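4. Getting from Sisville to the Stumstead mission farm

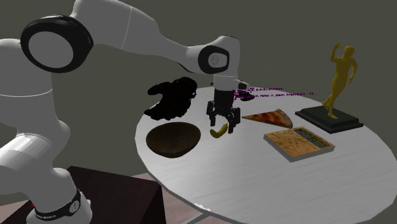
Fig. 4. Gripper above a banana on a round white table.

Read this section before you pay anyone. The schedule posted at the Sisville depot says the trip takes a morning. We have yet to meet a team that managed it.

1. Confirm your ride the night before. A promise made last week doesn't count as a booking.
2. Agree on the fare before your bags go on the roof. The last team paid 560 per seat. If the driver opens at 2000, walk over to the next van.
3. Fill your water bottles in Sisville. The map shows a store at Testside, but it has been closed on most of our visits.
4. At Testside, take the left fork. The sign for Stumstead points right, toward the old road, and that bridge is out.
5. Call the farm from the top of the hill. There is no signal for the last 40 kilometers.
6. Sign the guest book at the gate and ask for your room key right away.

NOTE: The Keskin guesthouse lists hot showers and a generator. Pack a flashlight and plan on a bucket.

NOTE: Bring seed, tools or books only if the farm asked for them by name. The storeroom already holds 88 donated hoes with the wrong size handle, and we doubt anyone will ever use them.

CAUTION: Do not start after 2 p.m. Drivers will tell you the road is fine after dark. The paved part is. The rest has no shoulder and a lot of goats.

CAUTION: From the first rains until November, the low crossing past Testside may be under water. Wait it out, whatever the van behind you does.

Checked Jul 5, 2021. Fares have probably gone up.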